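## 4. Hanging a framed work on the Marville rail

Read this section before the work is unwrapped. Loans from the Pernorora collection are covered separately.
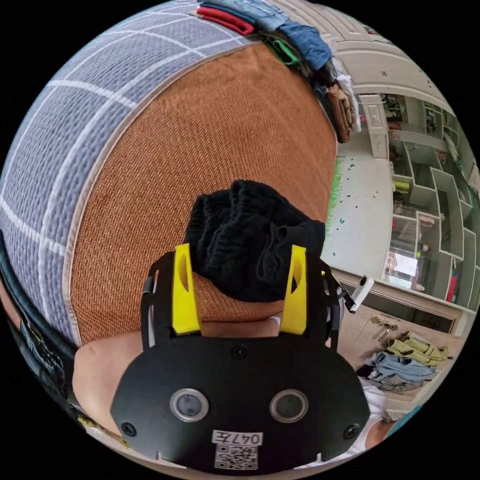 ### 4.1 Fitting the hooks

1. Slide 2 hooks on to each cord and tighten the grub screws by hand.
2. Clip the cords to the rail, leaving nearly the full width of the picture between them.
3. Lift the work with one person at each side. Do not lift by the top moulding.
4. Lower the D-rings on to the hooks and check the level.

**Caution:** Oil paintings must not hang within 1000 mm of a radiator.

**Note:** Glazed works need the longer Paltance hook, part 2155.

### 4.2 After hanging

5. Fit the felt pads to the lower corners – the work should stand slightly clear of the wall.
6. Enter the position in the hanging register and pass it to Fadime Polat for signature.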